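Wornbridge Robot Club - minutes of the meeting held Saturday, February 13, 2021

I took the notes again, so blame me for the spelling. Dale Poirier was in the chair, we met online, and we got going late while everybody found their mute buttons.

Last meeting's minutes. Agreed, once I'd put right the name of the Trelton lot, which I'd managed to spell two ways on one page.

Money. We have 314 pounds left. Dale would like a chunk of it kept back for a real gripper once we've picked one. Agreed, though I did say I'd want to see prices first.

Grippers. This took most of the evening! We're down to two in the simulator, the Tuhumury and the Warnitz, both two-fingered, both on the same arm with the same table of bits and bobs. Dale has been running the Tuhumury since October and likes how wide it opens. I've had more time on the Warnitz and find it calmer near the table top, but I'll admit I'm used to it by now. We went back and forth on the pen, because a thin thing lying flat tells you far more about fingertips than a nice chunky block does. Trelton think we should add the bowl as a job of its own, gripping it by the rim. I'm all for that - it's an awkward shape and it slopes outwards, so the fingers have to come in at a sensible angle.

Agreed: 3000 tries for each gripper, same starting layouts for both, and no fiddling with the settings halfway through (I looked at myself in the little window when Dale said this).

Cameras. We still can't settle whether to judge a grasp from the far view or the close one. The far one gives you the arm and the whole job, the close one gives you the fingertips. I asked for both to be saved, Dale worried about disk space, and we left it that both get saved until the disk complains.

Controller. The slow approach stays in for now. Trelton want to try it faster and will send us their numbers.

To do: Dale to set up the layouts. Me to write the bowl job and tidy the log files. 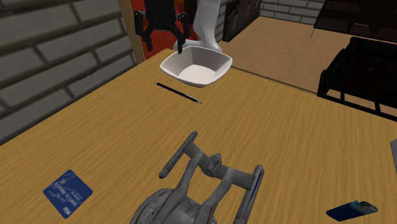
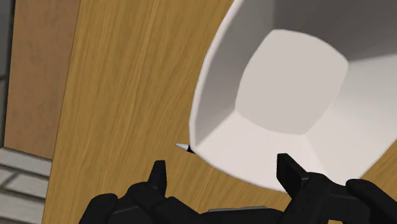 Far view and close view, gripper open in both.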